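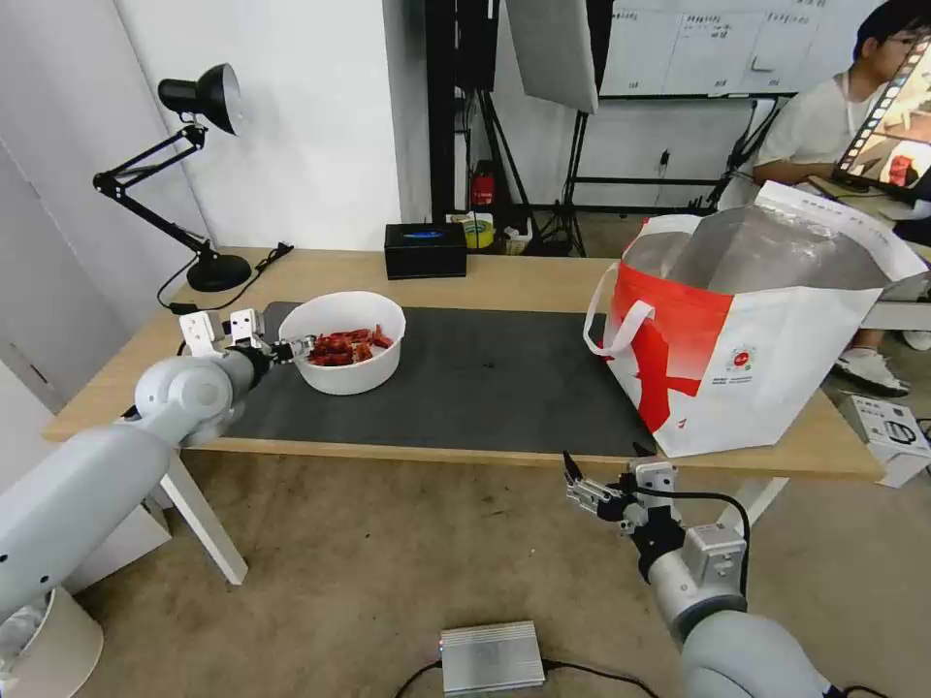

Packing Chilled and Prepared Food in an Insulated Bag

2019-06-21
By the Household Guidance Desk, Tirkari

This guide is intended for members of the Murkomberg meal-sharing scheme who carry food between home and a shared kitchen. It applies to any open-topped insulated bag with a reflective lining. Members who use rigid boxes should refer to the separate Onovon sheet.

1. Prepare the table

Clear enough space for the bag and the food to stand side by side. A mat beneath the bowls will protect the surface and catch drips. Keep a box of tissues within reach and move any lamp cable to the back, where it will not catch on the bag handles.

2. Prepare the bag

Stand the bag upright and open it fully. Wipe the lining with a clean, damp cloth and dry it. Check the seams at the base, as small splits allow the cold to escape and are difficult to see once the bag is full. Ice packs should be frozen overnight and laid flat on the bottom immediately before packing.

3. Sort the food

Set out everything that is to travel before packing any of it. Separate the items into jars, soft bags and bowls. Chilled food must be kept at 5 degrees or below and should be the last to leave the refrigerator. Hot dishes are not to be packed with cold ones.

4. Close each container

Tighten the lids of all glass jars and wipe the outside. Press the air out of soft plastic bags, seal them and place each one inside a second bag. An open bowl must not be packed as it stands. Transfer its contents to a lidded tub, or fit a close cover and secure it with a band.

5. Load the bag

Place jars upright along the sides, with folded cloth between glass and glass. Tubs go in the centre and soft bags on top. Leave the upper part of the bag free so that the flap or zip can close without strain. The whole bag must be set well back from the edge of the table while it is being filled. 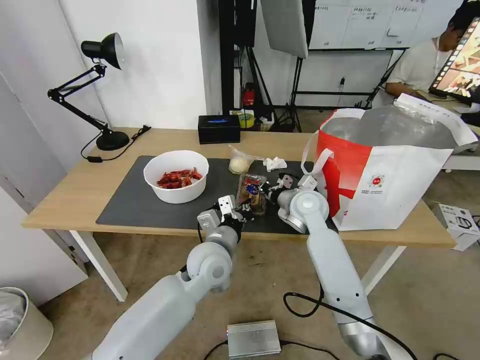
May a jar of sauce that has already been opened be packed with the other food?

An opened jar may be packed if the lid still closes firmly and the label does not require it to be used at once. It should be wrapped in a cloth, kept upright and returned to the refrigerator on arrival.

6. Carry and unpack

Lift the bag by both handles and keep it out of direct sunlight. On arrival, unpack chilled items first. Empty the bag completely, wipe the lining and leave it open until dry before folding.

Replacement ice packs may be requested from the Mamo store under stock number 1384.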